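# Desk and gaming room tips that made my setup so much nicer to use

I've been playing at the same desk for years, and last winter I finally gave the whole room a proper going-over. These are the things that stuck!

## Cables first, always

Unplug everything before you start. Yes, everything! I put it off for ages and tried to tidy around live cables, and all I did was make a neater knot. Lay each cable out flat, wipe it down with a barely damp cloth, and let it dry while you vacuum behind the desk.

Label both ends. Masking tape folded over into a little flag works great, and a pencil won't smear the way my pens did. Use hook-and-loop strips to bundle them, never zip ties, because you will swap a monitor or a headset sooner than you think.

Leave a hand's width of slack behind anything that moves. My monitor arm (a Modden, bought used) used to yank its own power cord every time I swung it toward the couch.

## Keyboard cleaning without tears

Take a photo of the layout before you pull a single key. My board has 108 keys and I was so sure I'd remember where the odd ones went... I did not.

- Soak the caps in warm water with a drop of dish soap. Half an hour is plenty.
- Rinse them in a colander so none go down the drain.
- Dry them upside down on a towel overnight.
- Brush the bare board with a soft, dry paintbrush, holding it tilted so the crumbs fall out.

Put the big keys back last. The space bar on mine has a wire under it that needs both hooks seated before you press down, and it's much easier with room to see.

## Mouse pads and headsets

Cloth pads love a bath. Cool water, a little shampoo, a soft sponge, then flat on a rack. Don't hang it over a rail or you'll get a ridge right where your mouse goes!

Headset pads get gross in summer, so I wipe mine after every long session and keep a second pair ready by June. Check the inside seam while you're at it — that's where mine always split first.

## Controllers

A wooden toothpick run gently along the seam lifts out a shocking amount of gunk. For sticky buttons, use a cotton swab with a tiny bit of rubbing alcohol, battery out, and work it around the edge a few times.
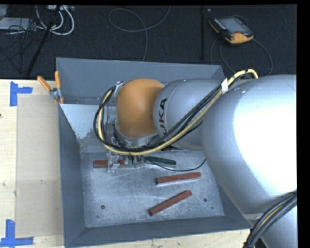 Let the controller sit for an hour before the battery goes back in. I do both of mine on Sunday mornings with coffee, and it's become a weirdly pleasant little ritual.

## Storing the old stuff

Cartridges and discs go upright, like books, away from the heater. Tape a list of what's inside to the front of each box. My whole Grirkham collection fits on one shelf now, and I've played more of it this spring than I have since 2000!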